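# The village that measured itself

Prevthorpe has 1,553 residents and, until recently, no map that any two of them could agree on. The county's version put the duck pond in a field. The parish's version, drawn by a retired dentist with firm opinions, left out the council houses altogether.

The argument came to a head over a footpath. It runs behind the chapel towards Drudunlow, or it did until the owner of the field planted a hedge across it and declared that it never had. People who hadn't walked anywhere since the spring began walking there daily, in numbers, with dogs.

Hala Naciri had moved in that February and was therefore considered neutral. She used to survey drains for a living. She offered to make a proper map, on the condition that everyone stopped ringing her before breakfast, and was given the key to the chapel hall and a biscuit tin containing 17 older maps. Four of them showed the path. One showed a railway station, which Prevthorpe has never had.

"People kept telling me where things were," she says. "Then I'd go and look, and there'd be a bungalow on it."

Most of the work was done on foot with a tape and a notebook. She paced Ragab Lane twice, in opposite directions, and got different answers. The hedge, at least, was easy to find.
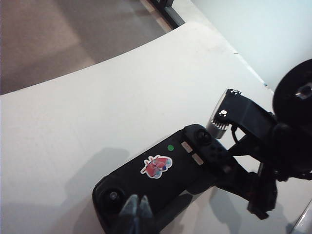 Rooftops and ditches are another matter, and for those a village needs to get above itself. Flying was learned over the cricket field, slowly, by a rota of people who had all claimed to be good at this sort of thing. A drone controller is a plain black object with two little thumb sticks, and it looks no more serious for having a cartoon sticker between them. It can still start a row about whose garden is whose.

The finished sheet is pinned up in the hall at a height that suits Naciri and few others. The path is on it, as a dotted line, with the hedge drawn across in green. Both sides have claimed victory. The dentist has asked for a copy so that he can correct it.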